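# About Ondau

We write the software that sits between a robot arm and the job somebody bought it for. The arm's maker supplies the arm. The customer supplies the job, usually described in one cheerful sentence. Everything in the gap is ours.

The company began as a disagreement. Four of us were working for a firm that sold very handsome demonstrations, and we had started to wonder what happened to the robots after the applause. Mostly they went into a corner and had coats hung on them. We left one October with a rented room, a second-hand kettle and a planner that could move an arm from one place to another without hitting the wall, provided you told it where the wall was. Telling it where the wall was took up most of the first year.

We are bigger now, at 20 people, and the kettle has been replaced.

## What we make

**Korora** is our motion planner for two arms sharing one workspace. Two arms are a good deal more than twice the trouble of one. Each is an obstacle to the other, neither will stay put, and the safest plan for both is nearly always to do nothing at all. Early versions of Korora found this plan with great reliability. The current one treats time as something to be shared out, so that one arm can hold a thing steady while the other gets on with it, and it can change its mind halfway through a movement without having to stop and sulk.

**Rokel** is the perception side. It takes what the cameras see and turns it into a list of things with positions, and a number beside each saying how far it trusts itself. We spent a long time on that number. A system that is wrong and says so can be worked with. It can ask for a second view, move something out of the way or leave the object until later. A system that is wrong and confident will drive a gripper into your worktop, and ours did, twice, in the same spot.

**Krawczyk** is the tooling, and the bit customers end up liking most, which the planning team has taken bravely. It records every run: what the cameras saw, what Rokel believed, what Korora decided and what the joints did about it. Then it lets you scrub back and forth through the lot. When something goes wrong at 4 in the morning you can find out which part of the software was responsible before the meeting in which everyone explains that it wasn't theirs.

## How we work

We test on ordinary household objects, bought in ordinary shops. Clear plastic is a favourite. It bends light, it throws glare wherever the lamp happens to be, and a depth camera will often report the table underneath it and swear there's nothing in between. A red block in the open is an easy afternoon. Put the same block behind a ribbed lid and it becomes a pink smudge with opinions about where it is.
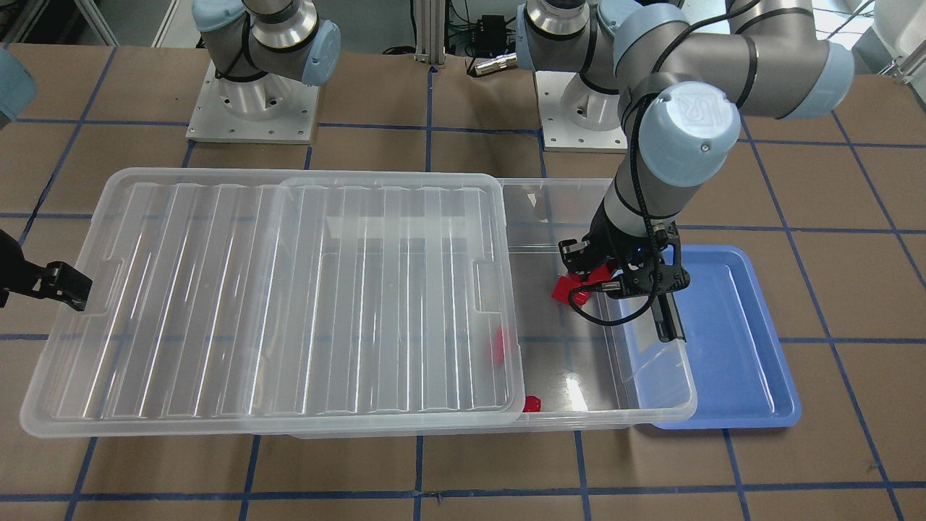 A good part of Rokel was written because of problems like that. We used to filter out readings that didn't agree with each other, on the grounds that they were noise. Then one of us plotted the noise and found that it had the shape of a box. These days the disagreement between views is treated as evidence, and we get edges and rims out of it that we used to throw away. The change was 50 lines of code and took a winter.

The test list has 716 entries. Each is a short script: some objects, a starting arrangement and what ought to be true at the end. Every release runs the simulated version of all of them overnight, and 400 are also run on real arms before anything goes out to a customer. The remainder are waiting for bench time, or for someone to admit that they were badly written. We don't delete a test for being unfair. Customers' sites are unfair as well, and they've had longer to practise.

We try not to tune for the bench. It's tempting — you know where the tape is, you know where the glare falls, and one small constant would make the whole afternoon go away. Code review exists largely to ask where that small constant came from.
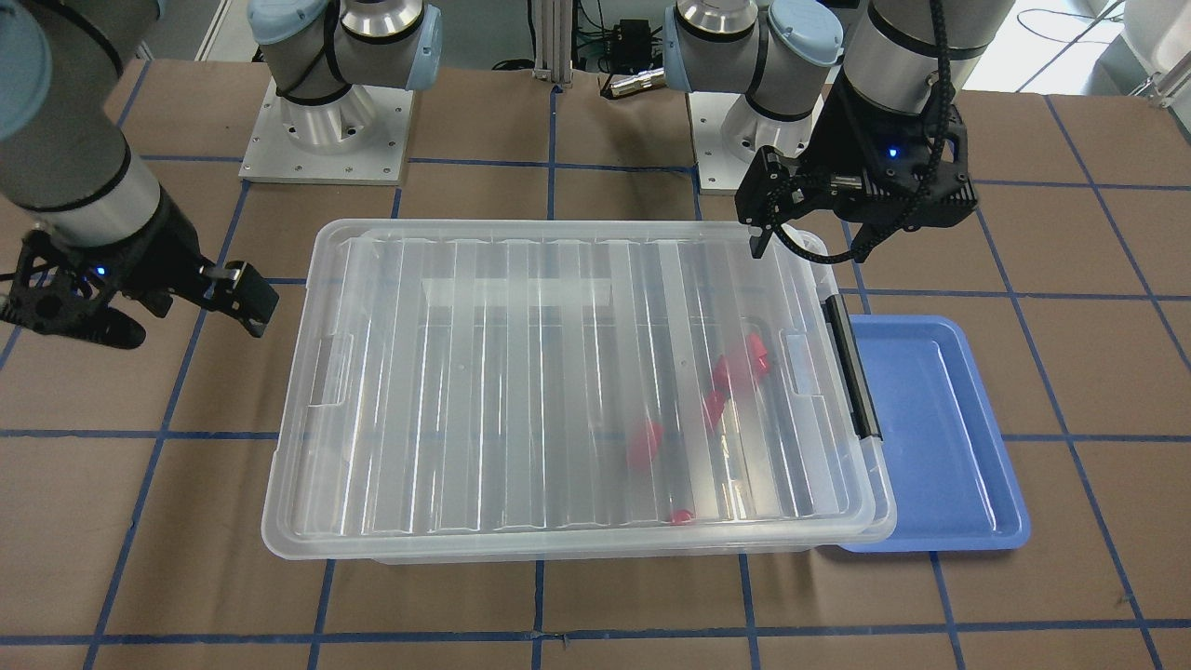 *An arm at each end of the lidded bin, with the red pieces inside and the blue tray at its right-hand end.*

## Who we work with

Our customers are mainly people who pack, sort or put things away for a living, along with a few university labs and one bakery. We work with whatever arms they already own where we can. If the arm's controller lets us send it a new target often enough, we can usually be friends with it. If it doesn't, we'll tell you in the first call, which saves the cost of a train.

We also turn work down. If a conveyor and a flap would do the job, we'll suggest the conveyor and the flap. This has cost us some contracts and won us a couple of rather good ones from the same people later on.

## What it's like here

Quiet in the mornings, less so after lunch. Everyone who writes code takes a turn on the bench, including the people who joined specifically to do mathematics. There's a shared notebook by the emergency stop in which you write down why you pressed it. "Looked shifty" is accepted, but you have to say which joint.

We publish the file formats Krawczyk uses, and the reader for them is free to use. The planner isn't, as the rent is due every month.

## Getting in touch

Write to us with a description of the job and, if you have them, a few photographs of where it happens now. Phone pictures are fine. Please don't tidy up first. We answer post in the afternoons, and the reply will come from someone who has used the software that week.

We're usually looking for people in control and perception. A covering letter about something you built that misbehaved, and what you did next, will be read before the CV.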